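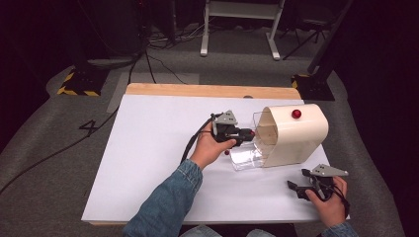
Station 4 was giving me trouble again, so I spent most of the morning on it before anyone needed the table.

The complaint was that the left gripper wouldn't close all the way on small parts. The balls from the dispenser are the worst case. They're hard and round, and if the fingertips don't meet squarely the ball squirts out and you spend the next minute on your knees on the carpet.

I took the gripper off its mount first. Two screws, same size as the ones on the old Ceditz units, so the small driver in the top drawer fits. One of them had backed out far enough that the gray mount rocked when I pushed on it. That explains the tracking drift Rocío Zamudio logged in October, or at least part of it. I put a drop of blue threadlocker on both and let them sit.

Next the fingers. The right one had a burr on the inside edge. I took it down with a fine file, wiped the pads with alcohol and checked the gap with a feeler gauge. It closes flush now.

The cable was the other thing. It had been tied too short at the wrist, so every time you reached across the board it tugged the gripper back toward you. I cut the tie and left a bigger loop. Vicente Quiroga wants them all clipped to the sleeve, but I tried that at Undstead and the clips kept popping off.

Then the dispenser. The clear tray had worked loose from the body and sat a little low at the front. I reseated it and put fresh double-sided tape under the base. Leave the tape overnight if you can. I didn't.

To test it I ran 43 picks from the tray, left hand only, and dropped 2. Both were my fault for coming in at too steep an angle. With the old setup I was dropping one in five.

Still to do: the right gripper has the same screws and I haven't touched them. The spare pads from Fimitz are on order, 28 in a bag, and when they show up I'll change both sides. If you use station 4 before then, check the mount for wobble before you start.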